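DAKON ASKS PARTIES IN VENEDLOW TO SIGN EVERY POLITICAL MESSAGE THEY PAY FOR

Review of 3,365 posts and leaflets finds many without a sender 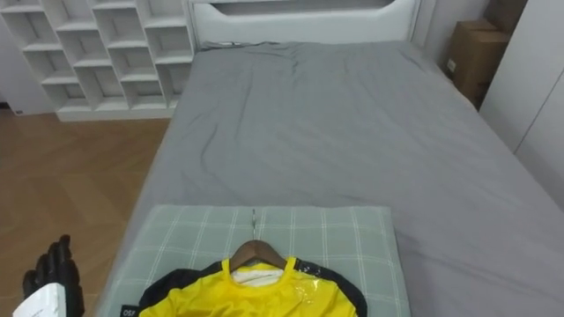
VENEDLOW, 2025-01-27. The civic association Dakon has published today its review of political messages in Venedlow and in the neighboring district of Flillanitz. The review covers the campaign for the district council, from the first day of the campaign until the closing of the polls. The association asks all parties, and also all groups which support a party from outside, to put a clear name on every message before the next vote takes place.

Dakon collected 3,365 messages in total. They are printed leaflets, posters, paid posts on social networks and short videos which were sent to private phones. Readers of the association gave most of the printed material. The paid posts were taken from public pages and saved on the same day on which they appeared.

Of these messages, 923 did not carry the name of any party, person or company. In 243 cases the message carried a name, but Dakon was not able to find an organization with such a name at the given address. The association has written to each of these addresses and has received 2 answers. Both answers are printed in full in the annex of the review, together with the letters to which they reply.

"We do not say that an unsigned message is a false message," Dakon declares in the introduction to the review. "Many of them repeat things which are correct and which any voter can check. But the voter has the right to know who is speaking to him, and who has paid for the paper."

The largest part of the unsigned messages was about the plan to join the schools of Flillanitz under one office. Some leaflets said that the village schools would close at once. Other leaflets said that the plan would not change anything for the families. Neither of the two statements is in agreement with the text of the plan, which the council made public before the campaign and which speaks of a study over several years. Dakon prints the relevant pages beside the leaflets, so that readers can compare them without the help of the association.

A second group of messages was about the voting itself. In the last week before the polls a short video told people that they should bring two documents with them to the polling station. One document was enough. The election office corrected this on its own page the next morning, but the correction was shared much less than the video. Dakon did not find out who made the video and does not name any suspect in the review.

The association wishes to underline that unsigned messages were found in favor of all parties and against all parties. For this reason the review does not contain a table of the parties. Dakon does not take part in elections, does not recommend candidates and does not accept money from parties or from their foundations.

The review makes the following requests:

Every paid message should carry the name and the postal address of the person or group which paid for it, in letters of a size that can be read without effort.

Parties should publish on their own pages a list of the groups which make campaign for them with their knowledge.

Print shops in the district should keep one copy of each political order and show it to the election office when the office asks for it.

The election office should answer false statements about the voting on the same day, also in the evening and on holidays.

The first two requests can be fulfilled without any change of the rules. For the third and the fourth a decision of the council is needed. Dakon has sent the review to all members of the council and has asked that the matter be put on the agenda of a public meeting. An answer had not arrived when this release was written.

The sorting of the messages was done with Rana, a simple catalog which Dakon prepared for this work. In Rana each message has its own page with a copy, the date on which it was found and the place. Names and phone numbers of private persons were made unreadable before publication. Journalists, teachers and students can use the catalog free of charge, and they are asked to name Dakon as the source. Anyone who finds a mistake in an entry can write to the association, and the corrected entry will be marked as such.

The printed review can be picked up at the Dakon office in Venedlow during opening hours. Schools in Flillanitz can order copies for a class by mail.

About Dakon

Dakon is an association of citizens from Venedlow and the villages around it. It follows public debate in the district, keeps an archive of local political print and holds open evenings about the work of the council. It is financed by the fees of its members and by small donations.

Press contact: Dakon, press desk, Venedlow. Questions in writing are preferred and will be answered in the order in which they arrive.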